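Siltby, the June open day

The Pacheco plant let the public in from 2 o'clock, and by ten past I had a visitor's lanyard, safety glasses that fogged whenever I breathed out, and a sausage in bread. Full marks so far.

Our guide was Mwanaisha Ndung'u, who spent years on the hand assembly benches and now looks after the Urkel cells that took over most of them. Her old job was picking up small parts. Her new one is working out why a robot hasn't. She says her wrists prefer it and her sleep doesn't, as the cells run at night and have her phone number.

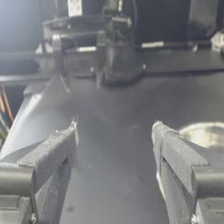
Between the gripper fingers at one of the cells, looking across the dark tabletop to the machinery behind.

The fingers get swapped when the product changes, and the people on shift do the swapping. There was a course for it over at Toltuvcombe, and a pay grade, which took longer to arrive than the robots did. One bloke at the back asked how many jobs had gone. The answer was that 164 people work there and the benches had mostly shrunk through retirements. He wrote that down and looked unconvinced. I'd have liked to hear from the retirees.

The tearoom still has a handwritten roster on the wall. The vending machine was out of order.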